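Home Kitchen Laundry Workshop Music at Home Contact

Looking After Speakers, Records and Sound in a Small Home

Last updated: June 15, 2022

Most complaints about a home stereo come down to the room and to dust. Try the tips below before you spend money on new equipment. They were put together in a two-bedroom rental in Butgate with thin walls and a hard floor, so they lean toward small spaces and low volume.

Placing the speakers

Pull them away from the wall. A speaker pushed right up against drywall gives you more bass, but the bass is muddy and kick drums run into each other. Start with a gap of 2 feet and move the speakers back a few inches at a time until the low end sounds full without booming. Corners are the worst spot, so leave those for a plant or a lamp.

Keep the tweeters level with your ears when you are sitting where you normally sit. Bookshelf speakers on a low stand usually need to be tipped back. Two rubber door wedges under the front edge will do it, and they also keep the cabinet from sliding. Garcia Hardware sells them loose by the register.

If the cabinet buzzes, press on things while a bass-heavy track plays. Try the grille first, then the shelf, then whatever is on the shelf. Picture frames are a common cause. A dot of felt on each bottom corner of the frame stops it.

Stopping bass from going through the floor

Anything solid between the speaker and the floor carries vibration to the people downstairs. Soft rubber helps a little. A layered pad helps more, and you can make one:

Cut a square of dense foam the size of the speaker base.
Set a ceramic floor tile on top.
Put the speaker on the tile, with thin felt between the two so it doesn't rattle.

Check that the stack is steady before you walk away from it, especially with tall speakers or a cat. The foam flattens over time. Mine get replaced every March along with the furnace filter, mostly so that I remember both.

Turning the bass knob down a notch after dark does more for neighbors than turning the whole volume down. They hear very little of the vocals or the hi-hats through a floor.

Softening a harsh room

Clap your hands once in the middle of the room. If you hear a quick metallic flutter, sound is bouncing between two bare walls. Bare windows do the same. You don't need foam tiles to fix it. Thick curtains, a full bookcase or a rug with a heavy pad under it will take most of the edge off.

Bedrooms tend to sound better than living rooms for this reason. A mattress soaks up a lot of sound, and so does a closet full of clothes with the door left open. If you record vocals or an instrument at home, try it there first, facing the open closet.
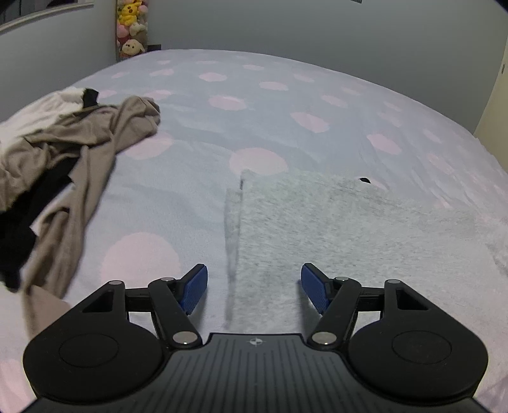

Blankets hung on a wall work too, but leave a little space behind them. A blanket flat against drywall only catches the highest sounds. Hung on a curtain rod a few inches out, it does more. Wash it now and then, as it will hold dust and cooking smells.

If cymbals still hurt after all that, and your app or amplifier has an equalizer, bring down the band nearest 3000 Hz slightly. Small moves are enough. Put it back to flat when you change rooms.

Cleaning records

Use a dry carbon fiber brush before each side. Let the record spin, rest the bristles lightly across the grooves for a couple of turns, then sweep the dust outward and off the edge.

For dirty secondhand records, use distilled water with a very small drop of plain dish soap and a clean microfiber cloth. Wipe along the grooves, never across them. Keep the label dry. Rinse with more distilled water on a second cloth and stand the record in a clean dish rack until there is no moisture left – overnight is safest. Tap water leaves minerals behind that you will hear as crackle.

Do not use window cleaner. Do not use rubbing alcohol on old 78s, which can be made of shellac and will be ruined by it.

Replace torn inner sleeves. Plain paper is fine for records you play often, lined paper is better for the ones you don't. Store everything upright, snug but not jammed, away from radiators and sunny windows.

Cleaning headphones and earbuds

Take the pads off if they come off. Wipe them with a cloth that has been dampened and wrung out hard, then let them air dry. Soap residue cracks fake leather, so go over them a second time with water only.

Earbud mesh clogs slowly and one side gets quieter before you notice. Hold the bud with the mesh facing down and use a dry, soft toothbrush. Facing it down lets the dirt fall out instead of in. Silicone tips can be washed in warm water separately and must be dry before they go back on.

My old Cisier pair had one ear that kept cutting out, and the trouble was lint packed in the phone's jack. A wooden toothpick, with the phone switched off, brought out a surprising amount.

Cables

Coil them in loose loops and tie them with a strip of hook-and-loop tape. Winding them tightly around your hand breaks the strands near the plug. Run speaker wire and power cords apart where you can, and cross them at a right angle where you can't. That takes care of a lot of faint humming.

Label both ends of every cable with masking tape before a move. I skipped this when we came over from Sarport and spent an evening behind the cabinet with a flashlight.

Contact us | Copyright 2022 | Back to top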